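Noticias del taller: las manos ya ponen la mesa (más o menos)

¡Hola otra vez! Os debía una puesta al día desde mayo, cuando os conté que habíamos atornillado el segundo brazo de Rotis y que me temblaban más las manos a mí que a él. Pues bien, ya tenemos las dos manos montadas, cableadas y trabajando sobre la mesa blanca del taller compartido de Narkach. El ejercicio de este mes es de merienda: un plato lila, una taza y esas piezas naranjas con gajos que unos llaman mandarinas y otros llamamos bollitos.
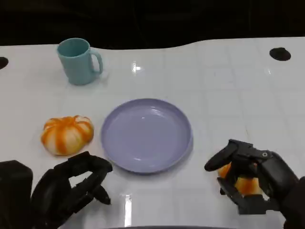
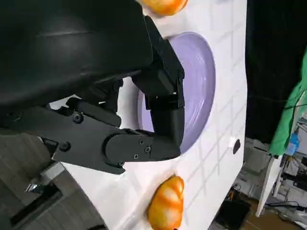
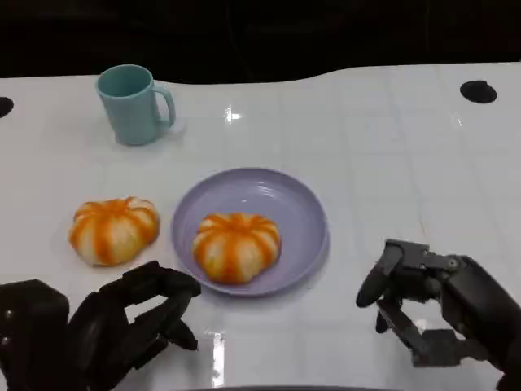 La tarea suena a nada: coger una pieza, llevarla al plato, soltarla, volver a por la otra. Yo pensaba tenerla lista en una tarde (ja). El brazo llega bien casi siempre, y con la posición de la muñeca ya no me peleo. Lo que me tiene entretenida es la fuerza del cierre. Si los dedos aprietan poco, la pieza gira sobre sí misma y se va rodando; si aprietan mucho, sale disparada como una pepita de sandía mojada. Una acabó debajo del torno y tardé un buen rato en encontrarla, a cuatro patas y con la linterna del móvil en la boca.

El pulgar merece párrafo propio. Lo había calibrado con la mano abierta, apoyada de lado en el banco, y luego en la mesa cerraba siempre un pelín antes que los demás dedos. Total, que empujaba la pieza en vez de sujetarla. Estuve dos noches tocando parámetros en Seo, que es como llamamos al programita que reparte las órdenes entre las dos manos, y el problema era un tornillo flojo en la articulación. ¡Un tornillo! Lo apreté, puse una gota de fijador y el pulgar empezó a portarse. Si estáis montando algo parecido, revisad la tornillería antes de abrir el código, que yo siempre lo hago al revés y así me va.

También he cambiado la forma de soltar. Antes abría todos los dedos a la vez, muy teatral, y la pieza caía donde le daba la gana. Ahora primero afloja el índice, espera un momento, y después abre el resto. Queda menos vistoso pero el plato se mueve mucho menos. Me falta hacer lo mismo con la mano izquierda, que va con una versión más vieja de los dedos y tiene algo más de holgura. Las piezas nuevas están impresas desde hace días — es solo que desmontar esa mano me da una pereza tremenda.

De dinero, que siempre me preguntáis: llevamos gastados 939 euros en total, contando los motores, el filamento y una fuente de alimentación que quemé yo solita por conectarla con prisas. El presupuesto inicial era de 800, así que nos hemos pasado, aunque menos de lo que me temía. Lo más caro han sido los motores, claro. Lo que más rabia me ha dado pagar, los conectores: son minúsculos, vienen de dos en dos y se pierden con solo mirarlos.

Algunos me escribisteis por lo de los reflejos. Sí, la mesa brilla, y la cámara de arriba a veces se lía cuando la luz del techo le da de lleno. De momento lo voy apañando bajando la exposición y apagando la lámpara del fondo. He pensado en poner un mantel mate, pero perdería la cuadrícula, y la cuadrícula me viene de perlas para comprobar las distancias a ojo. Si alguien ha probado un espray mateante que luego se pueda quitar, que me lo cuente, por favor, antes de que estropee un tablero que es de todos.

Para el mes que viene quiero meterme con la taza. El asa me da bastante respeto, porque hay que entrar con un dedo por el hueco y girar la muñeca sin llevarse el plato por delante. El plan es grabar primero el movimiento a mano, guiando el brazo muy despacio, y ver cuánto de eso puede repetir Rotis por su cuenta. Si sale, lo llevamos a la jornada de puertas abiertas de Stenach. Si no sale, lo llevamos también y que se ría la gente, que para eso vamos.

Los archivos de los dedos están en la carpeta compartida del taller, con las medidas ya corregidas. La versión anterior del pulgar la he dejado en «viejos»; no la imprimáis, que el eje entra torcido. ¡Y devolved la llave hexagonal pequeña, quien la tenga!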